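Projektbericht
Fachbereich Ernährung und Hauswirtschaft, Berufliche Schule Lagman
Wahlpflichtkurs Gestaltung von Speisenplätzen
Abgabe: 10.3.21

Der gedeckte Einzelplatz: Tellerfarbe, Untergrund und Erkennbarkeit einfacher Speisen

1. Anlass und Fragestellung

In der Gemeinschaftsverpflegung wird das Frühstück häufig an Einzelplätzen mit weißer Tischfläche und weißem Geschirr ausgegeben. Helle Speisen wie Toastbrot, Quark oder Grießbrei heben sich davon nur schwach ab. Personen mit eingeschränktem Sehvermögen haben dann Mühe, den Tellerrand und die Speise voneinander zu unterscheiden. Das vorliegende Projekt untersucht, ob ein farbiger Teller die Orientierung am Platz erleichtert und an welcher Stelle der Tischfläche er stehen sollte.

Die Arbeit entstand im Rahmen des Schulprojekts Jurnel, das sich seit September mit der Ausstattung von Speiseräumen befasst. Sie baut auf der Bestandsaufnahme der Vorgruppe im Wohnheim Horwood auf. Dort wurde ausschließlich weißes Geschirr verwendet.

2. Aufbau des Versuchsplatzes

Der Versuchsplatz sollte möglichst wenige Reize bieten. Gewählt wurde eine weiße Tischfläche, die in einer Raumecke an helle Wandflächen grenzt. Tischdecke, Platzdeckchen und Dekoration entfielen. Die Beleuchtung ist gleichmäßig und weich, so dass kräftige Schlagschatten vermieden werden. Diese Bedingung erwies sich in den Vorversuchen als wesentlich: Bei seitlichem Licht orientierten sich die Teilnehmenden vorwiegend am Schatten des Tellers, und die Farbe spielte eine geringere Rolle.

Als Geschirr diente ein flacher, runder Teller in gedämpftem Lachsrosa mit erhöhtem Rand. Der Rand erscheint heller als die ebene Innenfläche und bildet dadurch einen Ring, der auch aus größerem Abstand zu erkennen ist.

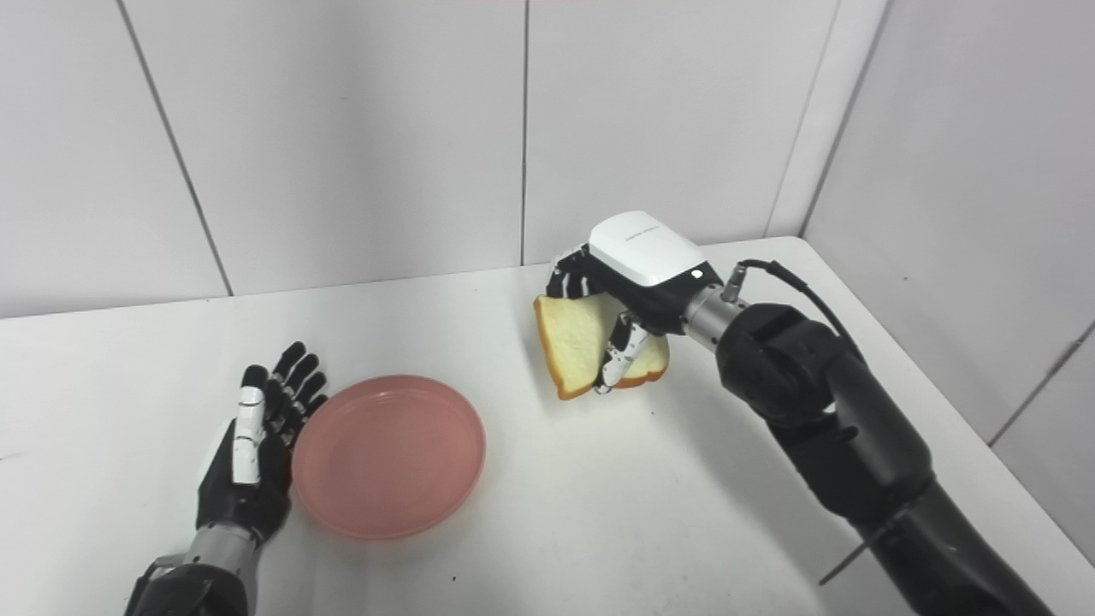
Abb. 1: Versuchsplatz mit leerem Teller auf weißer Tischfläche

Für die Reinigung der Tischfläche zwischen den Durchgängen galt ein einheitlicher Ablauf. Die Fläche wurde mit dem Mittel Clernex abgewischt und mit einem trockenen Tuch nachgerieben. Rückstände waren zu vermeiden, da Schlieren auf der weißen Fläche den Kontrast verändern können. Der Ablauf wurde in einem Protokollblatt festgehalten, das dem Bericht als Anlage 1 beiliegt.

3. Durchführung

Die Erhebung umfasste insgesamt 117 Durchgänge. Die Teilnehmenden nahmen am Platz Platz, hielten zunächst die Augen geschlossen und benannten nach dem Öffnen die Lage des Tellers und der Speise. Festgehalten wurde, ob beide Angaben ohne Nachfrage zutreffend waren. Eine Zeitmessung war vorgesehen, wurde jedoch nach den ersten Durchgängen aufgegeben, da die Ergebnisse verschiedener Protokollführender nicht vergleichbar waren.

In einem Teil der Durchgänge lag die Speise auf dem Teller, in einem anderen daneben auf dem Tisch. Die zweite Anordnung bildet den Zustand vor dem Anrichten ab und erlaubt den unmittelbaren Vergleich zwischen farbigem Gegenstand und heller Speise auf demselben Untergrund. Verwendet wurde eine Scheibe Toastbrot mit hellgelber Krume und schmaler goldbrauner Kruste.

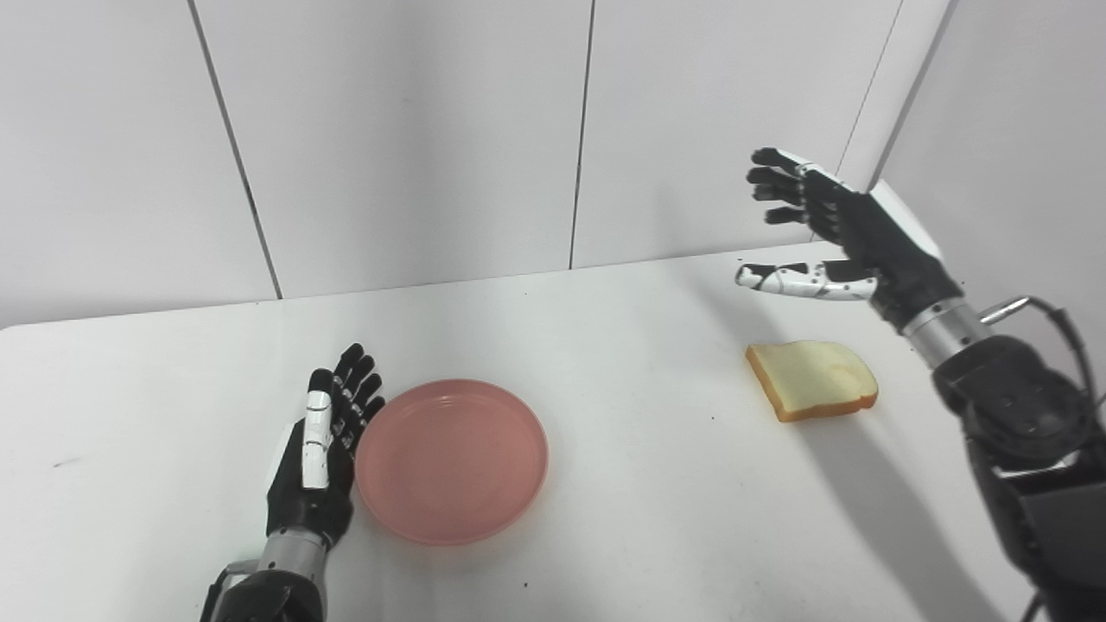
Abb. 2: Anordnung B, Teller leer, Brotscheibe rechts daneben auf dem Tisch

4. Ergebnisse

In Anordnung A (Brot auf dem Teller) wurden Teller und Speise in 49 Durchgängen ohne Nachfrage richtig benannt. Der Umriss der Scheibe wurde auf der rosafarbenen Innenfläche durchgehend als deutlich beschrieben. In Anordnung B wurde der Teller ebenfalls sicher gefunden, während die Lage des Brotes häufiger erst auf Nachfrage angegeben wurde. Mehrere Teilnehmende nannten die Kruste als entscheidendes Merkmal. Die blasse Krume wurde auf der weißen Fläche als undeutlich empfunden.

Zur Position des Tellers ergab sich kein einheitliches Bild. Eine Lage links der Tischmitte wurde von Rechtshändern überwiegend als angenehm bewertet, weil die rechte Seite zum Greifen und Ablegen frei bleibt. Linkshänder waren in der Gruppe zu selten vertreten, um eine Aussage zu treffen. Ein Abstand von etwa 100 Millimetern zwischen Teller und Tischkante wurde als ausreichend angesehen.

5. Einordnung und Grenzen

Die Ergebnisse stützen die Annahme, dass ein farbiger Teller die Erkennbarkeit heller Speisen verbessert. Sie gelten zunächst nur für den hier beschriebenen Platz mit weißem Untergrund und weichem Licht. Geprüft wurde eine einzige Tellerfarbe. Ob ein kräftiges Rot oder ein Blauton bessere Werte liefert, bleibt offen. Auch dunkle Brotsorten wurden nicht einbezogen.

Einschränkend ist anzumerken, dass die Teilnehmenden überwiegend aus der eigenen Jahrgangsstufe stammten und nach eigenen Angaben gut sehen. Eine Übertragung auf ältere Personen ist daher nur mit Vorbehalt möglich.

6. Empfehlungen

Für den Speiseraum in Horwood wird empfohlen, das Frühstücksgeschirr probeweise durch farbige Teller mit abgesetztem Rand zu ergänzen. Brot sollte auf dem Teller gereicht und nicht lose auf der Tischfläche abgelegt werden. Für die Erprobung wird ein Zeitraum von 90 Tagen vorgeschlagen, an dessen Ende eine kurze Befragung der Bewohnerinnen und Bewohner steht.

Anlagen
Anlage 1: Protokollblatt Reinigung
Anlage 2: Erhebungsbogen, Anordnungen A und B
Anlage 3: Skizze des Versuchsplatzes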